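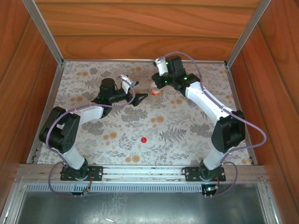

The Fern Roll

Aparecida Rangel had wanted the print with the ferns ever since she saw it leaning in the corner of the Lendau shop, behind the doormats, and because she was a person who liked to think a thing over she thought it over for 2 years. Every so often she would go in for thread or lightbulbs and walk past it, slowly, the way you walk past a house you once nearly bought. It had grey leafy sprigs on a pale ground, and clusters of blossoms, and in among them pairs of soft orange spots that her sister-in-law Janaína said looked like somebody had put down a teacup twice.

"They're berries," said Aparecida.

"They're not attached to anything."

"They've fallen off."

Then one July the Lendau shop put a sign in the window saying everything had to go, and she went in and bought the whole roll, what was left of it, and carried it home up the hill under her arm with her handbag banging against it all the way.

Now, the table it was meant for was her father's. He had built it when the family first came to Stirkness, and he had built it the way he did most things, with great confidence and whatever was in the shed. The top was so scarred that a pea would roll across it and stop in three different places. Around it, on the back and both sides, he had stood up panels of planking, so that things wouldn't fall off, he said, although her mother always believed it was so he could spread out his seed packets and his radio parts and not have to look at the rest of them. The panels didn't match. The one at the back was orangey brown with the boards running straight across, dark lines between them, very orderly. The side ones were redder, and the lines on those went off at a slant, and as a little girl Aparecida had believed that the wind came in from that side of the room.

"You could take the panels off," said Welington Bragança from next door, who had come over to help and had so far drunk two coffees. "It'd be an easier job. You'd just fold it over the edges."

"No," she said.

"Or paint them. One color."

"Welington."

"I'm only saying it."

Janaína held the far end and Welington held the near end, and Aparecida had the scissors, her mother's big ones, and a wooden ruler with GOLLURA SEED & FEED stamped along it in letters that were mostly gone. She measured, and then she measured again, and then she stood there so long that Janaína sat down on the step stool without letting go of her corner.

It was a funny thing about cutting. As long as the roll was a roll it could have been anything, curtains even, and once you cut it, it was going to be her father's table with ferns on it, and she wasn't sure all of a sudden what he would have said. He hadn't been a man for flowers. He had grown them, rows and rows of them, but he sold them or gave them away, and he never let one in the house because he said they'd only sulk.

"He'd have hated it," she said.

"He would," said Janaína, who had married into the family young and been very fond of him. "He'd have hated it for a month. Then he'd have told people he picked it out."

This was so exactly true that Aparecida laughed, and with the laugh still going she put the scissors in and cut, straight down between a fern and a pair of spots, and it was done before she could start thinking again.

It took them the rest of the afternoon to lay it. Welington turned out to have a real gift for smoothing, which he did with the side of his fist and his tongue between his teeth, and Janaína was in charge of the corners, where the planks met and nothing was quite square. There was a place at the back where the table was deeper than her father had ever admitted, and they had to pull the whole business toward the wall and begin again, and Welington said a word, and apologized for it to the table.

When the light began to go they put the lamp on and stood looking. The pale print made the old boards seem warmer than they had in years, the orange of the back panel and the orange of the little spots nodding to one another as if they'd been introduced before.

"Berries," said Welington, after a while. "They've come off the stem."

"Thank you," said Aparecida.

Janaína rolled her eyes and went to put the kettle on, and Aparecida swept the trimmings into her apron, except for one long strip with a good fern on it, which she folded up small and put in the drawer with his seed packets.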